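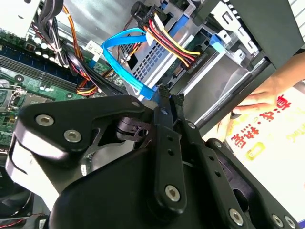

Inside the office desktops

Werora Reuse Workshop, Lendora
Pictures and notes: Delali Frimpong

In June we took in 34 desktop computers from an office on Arthur Street that was changing over to laptops. They came without monitors or keyboards. Some will go out again as complete machines and the rest are being kept for parts. This gallery is for people who have asked what the inside of an ordinary tower looks like, and for anyone coming along to help with the next batch.

The side panel comes off first. On most towers it is held by two screws at the back, and it slides backwards before it lifts away. If it won't slide, look for a latch or a third screw before pulling harder. We bent one panel in this batch by not looking.

The drive bay and its cables

The silver metal box with the rows of small holes is the drive bay. The light blue cable is SATA and carries data between a drive and the motherboard. The connector with yellow, red and black wires is the power for the drive. The two are easy to tell apart once you have seen them together, as the power plug is the wider one.

Both plugs pull straight out. Hold the plug and not the cable, and check for a small metal clip on the data plug, which needs pressing down while you pull. Don't rock it from side to side. The plastic tongue on the drive can snap, and then the drive is no use for anything except a coaster.

Blue plastic on the side of a bay is usually a latch. Several makers use one colour for all the parts you are meant to move by hand, so it's worth trying these before you reach for a screwdriver.

Drives are taken out before anything else and go into the locked cupboard. They are wiped or destroyed, depending on what the owner has asked for. Please don't leave one on a bench, even over lunch.

The wires

Loose wiring takes up more room in a desktop than people expect. Most of it comes from the power supply and ends in plugs of several sizes. Yellow is normally 12 volts, red is 5, orange is 3.3 and black is ground. You don't need to remember this to take a machine apart, but it helps when you are tracing a wire back through a bundle.

Unplug at the board end first and fold the bundle out over the side of the case. Cut cable ties with the flush cutters, keeping the blades pointed away from the board. We have almost 100 spare data cables in the drawers now, so if one is kinked or has a cracked plug, put it in the scrap tub.

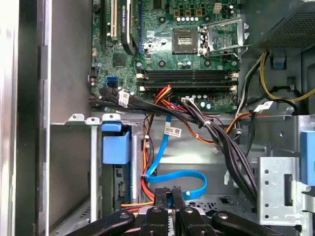 The power supply is the dark grey box in the top corner, with mesh on one face. It is fixed from the back of the case and comes out as a single piece. We test it and either keep it or send it for recycling. We never open one. The parts inside can hold a charge after the mains lead has been pulled out.

The motherboard

The green board has everything else plugged into it. The square near the top, gold and grey, is the processor socket. There is no chip in it. The metal bracket and lever beside it are flipped open, and closed they hold the processor down flat.

Sockets of this kind have fine contacts, so nothing should touch them: no fingers, no cloth, no compressed air. Put a plastic cover on as soon as you can. The covers are in the tray marked Nallov, which is the name of our stock list and gets written on everything that has been entered in it.

The four long slots running across the board are for memory, and they are empty. A memory module is held by clips at the ends of its slot. Press the clips outwards and it lifts by itself a few millimetres. Modules go into the padded box, sorted by size, and are tested before they go on the list.

The small upright cylinders are capacitors. Look at the tops. They should be flat. A domed or split top means the board goes for recycling whatever else is right with it. We found this on 8 boards out of the batch, all of them the same model.

The card marked NVIDIA is the graphics card. A card like this normally has a screw or clamp at the back of the case and a small catch at the end of the slot. Undo both. The catch is the one people miss – it is often hidden under the card, and a wooden lolly stick reaches it better than a finger does.

Two blue SATA ports sit one above the other at the side of the board. Other boards have more than two, and the colours vary from one maker to the next.

What happens to the parts

Tested parts are listed with the machine they came from, so that if one fails later we can check its neighbours. Screws go in the jar lids, one lid to a machine, until the case is either rebuilt or stripped. Bare cases are stacked by the back door for the metal collection.

If you would like a replacement part for an older desktop, send us the model number from the label on the case. A photo of the label is fine. We can't post power supplies, but most other things will go in a padded envelope.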